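Zukuteck — Grounds Maintenance Operative (Hard Surfaces and Turf), Plarnthorpe

Reference: 241
Issued: 2018-03-26
Contract: fixed term, nine months, starting in April
Hours: 37 per week, early shift

Zukuteck holds the grounds contract for the Plarnthorpe site. We need one operative to join the existing team of 4. The post reports to the site supervisor and covers paved routes, kerb lines and grass margins. Planting beds are under a separate contract with Poulain and are outside this role.

Duties

Sweep and inspect paved routes to the weekly schedule.
Record cracking, loose aggregate and raised edges on the defect sheet.
Mow and edge grass beside the routes. Cutting height is set by the supervisor.
Clear gullies and leaf fall — October and November are the heaviest months.
Carry out daily checks on the Tosari ride-on mower and log the engine hours.

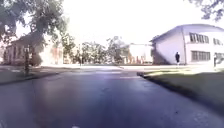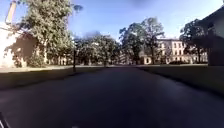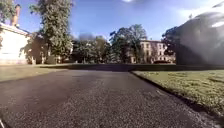 Asphalt routes and grass margins, Plarnthorpe.

Requirements

Full driving licence, category B.
At least one season of paid grounds work.
Able to lift and carry bagged material.
A spraying certificate is useful but not required. Training can be given after the probation period.

Pay and terms

Gross pay is 1,000 per fortnight. A completion payment of 900 is made at the end of the contract, subject to attendance. Boots, gloves and waterproofs are supplied. Overtime is by agreement and paid at time and a quarter.

To apply

Send a CV and the names of two referees to the Zukuteck site office, quoting the reference above. Applications without a reference number will be returned.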